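Sena Asamoah lights up when the talk turns to timestamps. "People think the fun part is training," she says. "For me it's the moment two streams finally line up!"

She and Radek Kuruc write Samow, the software that takes recordings from hand-held grippers and turns them into something a planner can learn from. Three clocks feed it, and they used to drift by as much as 90 milliseconds. Now the drift is down to 12.

"You could see it in the replays," Kuruc says. "The jaws closed, and the spoon was still somewhere else." He fixed it over a long week in March - mostly by deleting code.

Table work with a green tray, from the gripper and from overhead:
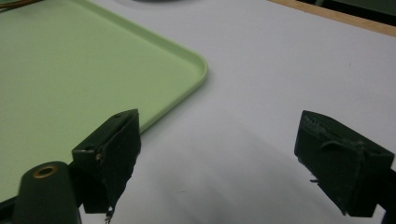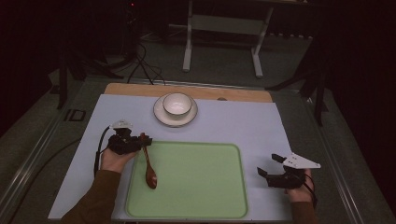
What Asamoah wants next is a better replay tool, one where she can grab the timeline and drag a single stream back and forth. "I've got a rough version on my laptop," she says. "It crashes if you scrub too fast, but I love it already. Radek wants tests first."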